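Fanfare universitaire

Une fanfare universitaire est un ensemble de vents et de percussions formé d'étudiants d'un même établissement, qui accompagne les rencontres sportives, les défilés et les fêtes du campus. Le genre va de la formation en uniforme, réglée au pas près, à la bande costumée qui joue en courant dans les gradins. Il reste l'une des formes les plus joyeuses de la musique amateur !

Origines

Les premiers ensembles dérivent des musiques militaires, dont ils ont gardé longtemps l'instrumentation et le répertoire de marches. Le passage au stade a tout changé : il fallait jouer fort, dehors, entre deux actions, et faire réagir une tribune entière en quelques mesures. De là vient le goût des pièces très courtes, reconnaissables dès l'attaque des trombones.

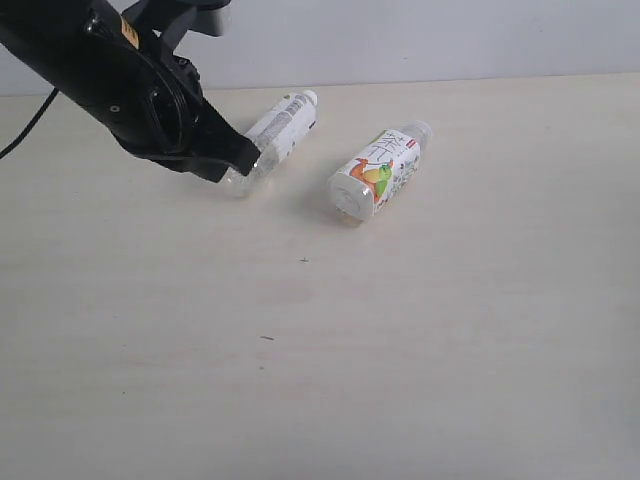
En France, la tradition est surtout née dans les écoles d'art et de médecine, avec un esprit carnavalesque et une part généreuse d'improvisation. Les arrangements circulent d'une fanfare à l'autre, souvent recopiés à la main, et un même morceau peut exister en une dizaine de versions, toutes défendues avec passion.

Instrumentation

Le cœur sonore est confié aux cuivres : trompettes, trombones, euphoniums et soubassophones. Les saxophones épaississent le médium, tandis que la batterie de marche (caisses claires, toms, grosses caisses accordées, cymbales) donne l'impulsion. Une petite formation tient avec huit pupitres ; une grande en aligne bien davantage et double presque toutes les voix. Le soubassophone mérite une mention à part – aucun autre instrument ne porte aussi bien une ligne de basse à travers un stade.

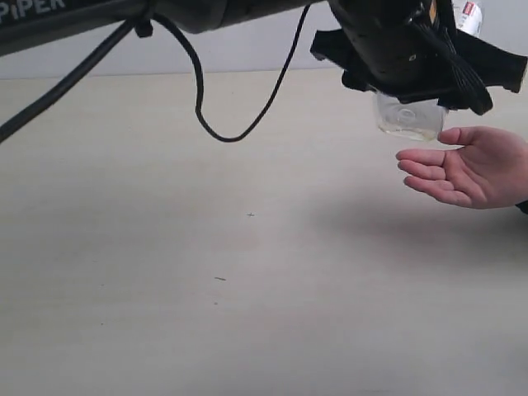 Bras noir marqué « PiPER » et ses câbles.

Le rassemblement d'Ivamex

Parmi les rendez-vous du genre, celui d'Ivamex occupe une place de choix. Il réunit chaque année, en septembre, 34 fanfares pendant quatre jours, et l'édition la plus fournie a compté 1 473 musiciens. La fanfare Murín, connue pour ses tempos vertigineux, y partage l'affiche avec l'ensemble Arkex, spécialiste des défilés nocturnes. Le final, où toutes les formations jouent ensemble sur l'esplanade, est un moment magnifique de puissance et de désordre maîtrisé.

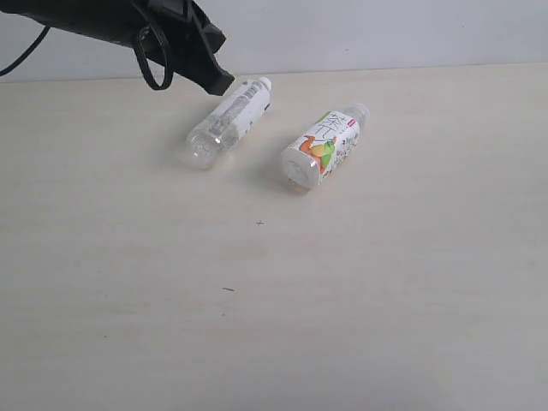 Article rédigé par l'équipe Musiques de plein air

Répertoire et pratique

Le répertoire mêle hymnes d'école, chansons populaires, airs balkaniques, funk et musiques de film. La pièce « Bono », courte marche à deux thèmes, sert de signal de ralliement à plusieurs fanfares, qui la jouent volontiers deux fois de suite, la seconde nettement plus vite.

Les répétitions ont lieu le soir, d'abord par pupitre puis en tutti. Le par cœur est la règle dans la plupart des groupes – difficile de tourner une page en marchant. Les débutants sont bienvenus presque partout, et beaucoup découvrent leur instrument à l'université même, portés par les anciens et par l'élan formidable du premier concert.

Voir aussi : Batucada, Brass band, Harmonie municipale, Musique de rue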